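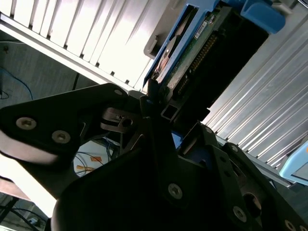 Where has the oral history money gone so far? Mostly on transcribing, with a bit on train fares and a lot of tea.

2025-05-04
By Ekaette Onuoha

Well, we're further along than I dared hope! The Bako Street market project has 50 interviews recorded, and 94 people have put their names down (some of them twice, bless them). Fatima Lawal has been wonderful with the older stallholders, who'll happily talk for an hour about the price of plums.

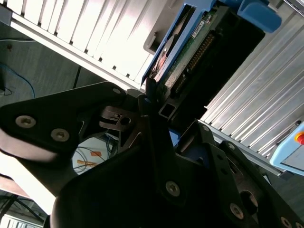
Blue drive caddy between two ribbed metal panels.

Transcribing is the slow part. Antonina types up the Ukrainian interviews herself, then does the English — a huge job, and I'd like to move $184 from printing to pay her for the extra evenings.
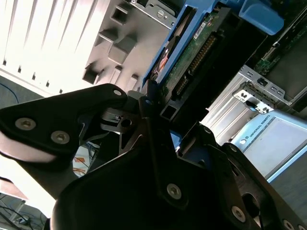
An open computer case with a blue hard-drive caddy.

The booklet has slipped to June. I wanted the fishmongers' chapter in and two of them were away, so I'd sooner wait for them. The cover colour is still being argued over, too.

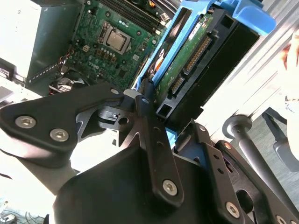

Once those chats are done, Aminu Osagie will lay out the pages and I'll send you a proof before it goes to the printer.

Comments

Ebuka Haruna: My aunty had the button stall! Is it too late to put her name down?

Ekaette Onuoha: Not at all, send me her number.

Fatima Lawal: Green cover please.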